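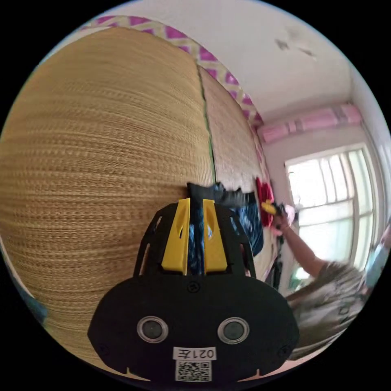 Figura 1. Garra manual com tecido azul-escuro e preto preso entre os dedos amarelos.

O kit Trakovton, da Weltus, promete "dobra de roupa aprendida em 2 horas". Duvidamos. A ficha técnica não define o que conta como aprendida nem diz quais tecidos foram usados.

Para a avaliação escolhemos roupa comum sobre esteira, em cima de uma cama — condição que o manual ignora.

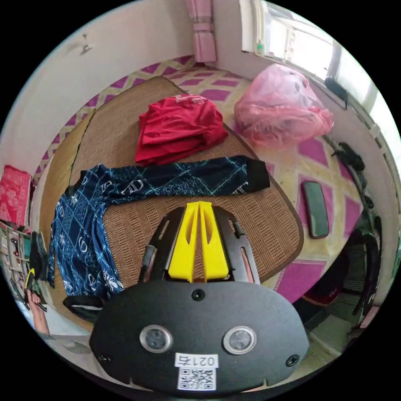 O fornecedor fala em 100 demonstrações por peça. Zhiqiang Xiao acha pouco para mangas compridas, e eu concordo. 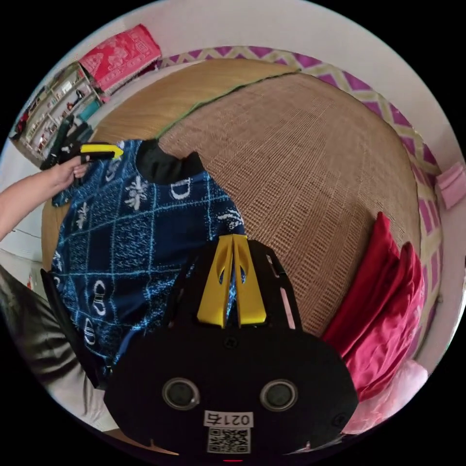

Figura 2. Peça azul estendida e as duas garras.

Por ora, não recomendamos a compra.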